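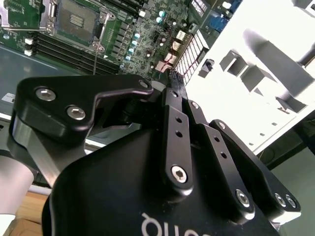
보도자료
배포 즉시 보도 가능

Seteck, 서버 메인보드 재정비 서비스 "Rindia"를 11월부터 한국 고객에게 제공
커넥터와 소켓을 하나씩 점검하여 보드 단위로 다시 사용할 수 있게 합니다

[Boveden] 서버 부품 정비 회사 Seteck은 사용이 끝난 서버의 메인보드를 점검하고 다시 사용할 수 있는 상태로 돌려주는 서비스 Rindia를 11월부터 한국의 고객에게도 제공한다고 발표하였습니다. Rindia는 지금까지 유럽의 고객만 이용할 수 있었습니다. 접수와 고객 상담은 협력사 Bassi가 한국어로 맡고, 보드의 정비 작업은 Boveden에 있는 Seteck 작업실에서 진행됩니다.

서버를 교체할 때 많은 회사는 프로세서, 메모리, 저장장치를 먼저 꺼내어 따로 판매하거나 보관합니다. 그러나 메인보드는 그대로 폐기되는 경우가 많습니다. 보드의 상태를 확인하려면 시간이 많이 들고, 작은 부품 하나의 문제 때문에 전체가 고장으로 판정되기도 합니다. Seteck은 이러한 보드를 버리기 전에 한 번 더 볼 필요가 있다고 생각하여 Rindia를 시작하였습니다.

한국 서비스에 앞서 Seteck은 Bassi와 함께 13개월 동안 시범 사업을 하였습니다. 이 기간에 한국에서 보내온 보드는 모두 200장이었고, 그중 104장이 모든 점검을 통과하여 고객에게 돌아갔습니다. 나머지 보드는 예비 부품을 얻기 위하여 분해하거나 재활용 업체에 넘겼습니다. Seteck은 이 결과가 처음에 기대한 것보다 조금 낮다고 평가합니다. 시범 사업의 초기에 포장이 충분하지 않아서 운송 중에 소켓이 손상된 보드가 여러 장 있었고, 그 후에 포장 방법을 변경하였습니다.

작은 커넥터에서 시작하는 점검

Rindia의 작업은 5단계로 되어 있습니다. 첫 단계는 외관 점검과 청소입니다. 먼지는 부드러운 솔과 건조한 공기로 제거하고, 보드의 앞면과 뒷면을 확대경으로 봅니다. 콘덴서의 변형, 기판의 긁힘, 나사 구멍 주변의 갈라짐을 이때 기록합니다.

둘째 단계는 커넥터의 점검입니다. 서버 보드의 가장자리에는 팬, 전면 패널, 전원 신호를 위한 작은 다핀 커넥터가 배치되는 경우가 많습니다. 크기가 작고 서로 가까이 있기 때문에, 케이블을 급하게 뽑으면 핀이 휘거나 플라스틱 부분이 깨지기 쉽습니다. Seteck의 기록에서 시범 사업 중 수리한 문제의 가장 큰 부분은 바로 이 커넥터였습니다. 휜 핀은 바르게 펴고, 깨진 커넥터는 같은 규격의 부품으로 교체합니다. 그다음에 상대 커넥터를 수직으로 꽂고 빼면서 걸리는 느낌이 없는지 확인합니다.

셋째 단계는 프로세서 소켓입니다. 소켓 안의 접촉 핀은 매우 가늘고, 손가락이 한 번 닿는 것만으로도 휠 수 있습니다. 그래서 프로세서가 없는 보드는 보호 덮개를 씌워서 보관하고, 핀을 점검하는 동안에만 덮개를 벗깁니다. 고정 프레임의 나사도 함께 봅니다. 프레임이 고르게 눌러 주지 않으면 핀에 문제가 없어도 메모리 채널의 일부가 인식되지 않을 수 있습니다.

넷째 단계는 메모리 슬롯의 점검입니다. 슬롯마다 시험용 메모리를 넣고, 양쪽 걸쇠가 있는 경우에는 걸쇠가 끝까지 닫히는지도 확인합니다. 슬롯의 안쪽에 남은 먼지는 청소를 마친 보드에서도 자주 발견됩니다. 이런 슬롯은 다시 청소하고 처음부터 시험합니다.

마지막 단계에서는 보드에 시험용 프로세서와 메모리를 모두 장착하고 부하 시험을 진행합니다. 시험 중에 전압과 온도를 기록하며, 오류가 한 번이라도 나오면 보드는 앞의 단계로 돌아갑니다. 같은 오류가 다시 나오는 보드는 고객에게 보내지 않습니다.

보드마다 점검 기록서를 제공

점검을 통과한 보드에는 점검 기록서가 함께 들어갑니다. 기록서에는 교체한 커넥터의 위치, 소켓의 상태, 슬롯별 시험 결과, 펌웨어 버전이 적혀 있습니다. 한국 고객에게는 한국어와 영어로 된 기록서를 제공합니다. 시범 사업에 참여한 고객 중에는 기록서를 회사 안의 자산 관리 자료로 사용하고 싶다는 의견이 있었고, 이 의견에 따라 고객의 자산 번호를 적는 칸을 추가하였습니다.

Seteck은 보드에 저장된 설정 정보도 초기화합니다. 관리용 컨트롤러의 계정, 네트워크 주소, 이벤트 기록은 접수 후 부하 시험 전에 삭제됩니다. 이벤트 기록을 보관하고 싶은 고객은 신청서에 미리 표시하여야 합니다. 삭제한 다음에는 복구할 수 없습니다.

Seteck은 이번 발표에서 다음과 같이 밝혔습니다. "메인보드의 고장이라고 적혀서 우리에게 온 물건을 열어 보면, 핀 하나가 휘어 있는 경우가 있습니다. 물론 모든 보드를 살릴 수는 없습니다. 우리는 가능한 것과 가능하지 않은 것을 고객에게 분명하게 말씀드리고 싶습니다."

Bassi는 다음과 같이 설명하였습니다. "한국의 고객은 진행 상황을 자주 알고 싶어 합니다. 시범 사업 때에는 이메일로만 알려 드렸기 때문에 답변이 늦다는 지적을 받았습니다. 11월부터는 접수 번호로 현재의 단계를 직접 조회할 수 있습니다."

신청과 포장에 대한 안내

Rindia는 기업, 학교, 연구 기관이 신청할 수 있습니다. 개인의 신청은 아직 받지 않습니다. 신청서를 보내면 Bassi가 보드의 모델명과 수량을 확인하고 견적을 드립니다. 점검 비용은 결과와 관계없이 발생하고, 부품의 교체 비용은 고객이 승인한 후에만 추가됩니다.

보드를 보낼 때에는 다음 사항을 지켜 주시기 바랍니다.

프로세서와 메모리, 확장 카드는 모두 분리하여 주십시오. 고객의 부품이 장착된 채로 도착한 보드는 작업을 시작하지 않고 먼저 연락을 드립니다.

프로세서 소켓에는 보호 덮개를 씌워 주십시오. 덮개가 없는 경우에는 Bassi에 요청하면 소켓 종류에 맞는 것을 보내 드립니다. 종이나 테이프로 소켓을 덮지 마십시오.

보드는 한 장씩 정전기 방지 봉투에 넣고, 봉투 사이에 완충재를 넣어 주십시오. 보드를 겹쳐 쌓으면 가장자리의 커넥터가 눌릴 수 있습니다.

케이블은 보내지 않아도 됩니다. 케이블을 분리할 때에는 선을 당기지 말고 커넥터의 몸체를 잡아 주십시오. 잠금 장치가 있으면 먼저 눌러서 풀어야 합니다.

고객의 보드가 침수되었거나 불에 탄 흔적이 있는 경우에는 접수가 되지 않습니다. 제조사의 보증 기간이 남아 있는 보드는 제조사에 먼저 문의하시기를 권합니다.

Seteck에 대하여
Seteck은 Boveden에서 서버와 네트워크 장비의 부품을 점검하고 수리하는 회사입니다. 메인보드 외에 전원 장치와 백플레인의 정비도 하고 있습니다. 이 두 가지 품목은 한국 서비스에 아직 포함되지 않습니다.

Bassi에 대하여
Bassi는 한국에서 중고 전산 장비의 운송, 통관, 고객 상담을 대행하는 회사입니다. Rindia의 한국어 접수 창구를 운영합니다.

보도 관련 문의
Seteck 홍보 담당 (독일어, 영어)
Bassi 고객 상담 창구, Rindia 담당 (한국어)
신청서 양식과 포장 안내서는 Bassi의 접수 창구에서 받으실 수 있습니다.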